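5. Comparing fingertips on the two-arm bench

This is the fun part of the Kinddale guide! Once both arms answer the controller, you can start finding out which fingertips suit your work. Cloth is a brilliant first test, as it shows up small differences that a solid block would hide.

Before you begin

Work through section 4 first and keep the Flindik controller in Slow mode. Have the stop button within reach the whole time.

CAUTION: Keep hands and sleeves outside the walls while either arm has power.

5.1 Fit the fingertips

1. Park both arms and switch off.
2. Push a matching pair of pads on to each gripper until they click. Start with the Medeiros soft pads, then repeat everything with the Oter ribbed ones.
3. Check that the cable still has slack at the wrist when you turn it by hand.
4. Switch on and wait for the controller to say Ready.

5.2 Run the cloth test

1. Fold a cloth and lay it on the work surface where both arms can reach.
2. Load the program "Corner lift" and set the grip force to 115.
3. Bring one gripper down to a corner of the cloth and close it.
4. Lift slowly, then hold for 10 seconds.
5. Write down whether it took one layer or several. (The ribbed pads love to grab the lot. Try them at a lower force before you give up on them!)
6. Go again with the other arm, using the same corner and the same force.

NOTE: Never set the force above 200 for cloth. The fingers will bend and your results won't match from one run to the next.

NOTE: If the controller shows error 362, the two arms have asked for the same space. Press Stop, move one arm back to its park position and restart the program.

5.3 Try it on paper

Paper is harder and well worth an afternoon. Lay a printed sheet flat, drop the force by half and go for an edge instead of a corner. A crease after the lift means the force is still too high, so bring it down in small steps and save each setting under its own name.

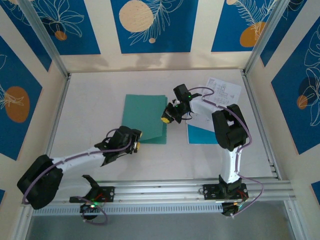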